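Automation in a Canteen Kitchen: What Changes for the Staff
Project report by Jae-in Seol and Sang-wook Jin

Background

Our project looked at the staff canteen at Brenlow, which serves 1,064 meals on a normal working day. The kitchen has 14 employees. Management plans to bring in two-armed robots for clearing and sorting counters, and we wanted to know how the staff expect their jobs to change.

Method

We interviewed kitchen workers in August, most of them at 3 p.m. after the lunch shift. We also built the clearing task in simulation so the staff had something concrete to talk about. The robot works at a stone counter with mixed items on it, including a loaf of bread, a small can lying on its side, a white bowl and a pepper. A second, wooden counter runs off to the right with a tray and a cutting board on it.

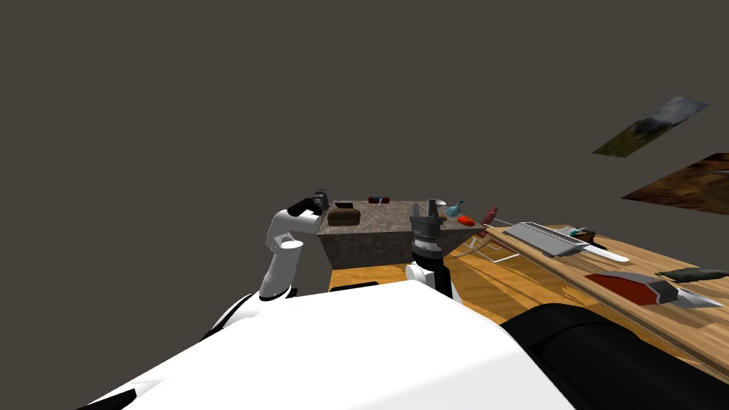 What the staff told us

Most of the workers were glad to give up clearing, mainly because of back and wrist pain. They were less happy about the fixed layout. At present each cook arranges a counter to suit themselves, and with the robot everyone would have to keep to marked zones.

Four people work mostly on clearing now. They were told they would become "station monitors" but had not been told what training or pay came with it. One of them said she would miss talking to the cooks while she worked.

Limits

Our simulation has no people in it, so we could not look at how crowding affects the work. We interviewed day staff only. The evening team at the Nadby building should be asked the same questions before the layout is fixed.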